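Trokia Service Desk
Ticket 2447: Object tracks merged or dropped during tray tasks
Last updated: 9th January

Status: Resolved, under observation
Component: Trokia perception service, track manager
Also affected: Proneck motion planner (as consumer of the track list)
Site: Wolde laboratory, tabletop cell
Priority: Medium

Summary of report

The site reported that the planner was abandoning tasks on the red tray with the message "target not in track list". The fault appeared after the upgrade to the present perception release. Neither the arm controller nor the gripper driver had been changed. The site also noted that two separate objects were at times published under a single track number, and that grasp requests for the smaller of the two were then rejected as too wide.

The service desk asked for the planner log, the camera calibration files and the recorded streams from both the wrist camera and the fixed camera. All were supplied. The calibration files were checked first and were within tolerance, and no further work was done on them.

Finding 1: merged tracks in the wrist view

Replay of the wrist stream reproduced the merged track at the first attempt. The segmenter separates neighbouring objects mainly by hue, and falls back on edges where the hues are close. With a green cylinder lying almost against a round object with a pale green top, the hue test was passing both as one region. The dark ring at the base of the round object ought to have kept them apart, but it is narrow from a tilted viewpoint, and the cylinder is slightly blurred, so the edge test did not score highly enough to split the region.

Bright reflections made the matter worse. The highlight on the domed top was being treated as a hole in the mask, which moved the calculated centre of the object towards its rim. A separate check was made on the light from the finger pads. The gripper mask already excludes both fingers, and the pads made no contribution to the merged region.

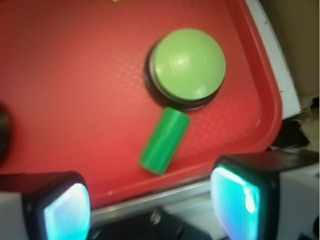 Action taken on finding 1

1. The minimum edge score for splitting a region was lowered for the wrist camera only.
2. Hole filling was enabled for highlights wholly enclosed by one hue.
3. Frames above the blur limit no longer create new tracks. They may still update existing ones.
4. The recorded stream was replayed in full, a total of 2877 frames. No merged track was published.

The site is asked not to copy the new edge score into the fixed camera profile. On the diamond texture of the tray floor it produces false splits at that working distance.

Finding 2: tracks dropped while the arm is over the target

The second fault lies in the fixed view. When the arm reaches down to a button, the gripper hides most of it from the fixed camera, leaving part of the black base and very little of the yellow cap. The earlier release held a hidden track for as long as the arm model covered it. The present release applies a time limit of 217 ms to every unseen track, whatever the cause, and then removes it. The planner requests the target position again just before contact, by which time the entry has gone.

There was a further complication where a second button of the same kind was in full view. In 7 of the replayed attempts the track number of the hidden button was given to the visible one. The planner then held a valid target in the wrong place. The position jump check in Proneck stopped the motion each time — no unintended contact was recorded.

The wedge towards the far edge of the tray was tracked correctly throughout, as was the sink basin, which is loaded as a fixed obstacle.
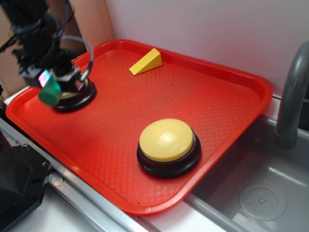 Action taken on finding 2

1. The time limit is now suspended for any track lying under the projected arm model.
2. A track number may not be passed to another object while its last known position is hidden.
3. The arm model margin was increased to include the looped cable at the wrist, which had been left out of the Irkance geometry export.
4. The planner message was changed to state whether the target was "removed" or "hidden".

Item 3 should be repeated whenever the cable is re-routed. The export tool does not detect the change by itself.

Outstanding points

The corrected profile adds around one frame of delay to the fixed stream on the site's present hardware. The site has accepted this for button tasks. Timing for moving objects has not been assessed and will be handled under a separate ticket.

The permanent change to the track manager is planned for the March release. Until then the corrected profile must be loaded by hand after each restart of the perception service. The site should confirm that the start-up log shows the profile name before any task is run.

The ticket will remain under observation until that release is installed at Wolde.

Related items
Proneck: meaning of target and track list messages
Trokia: setting edge scores for separate cameras
Irkance geometry export: adding cables and hoses to the arm model
Replaying recorded streams without the arm connected

We use cookies to keep you signed in and to measure use of the service desk. By continuing to use these pages you accept our cookie policy.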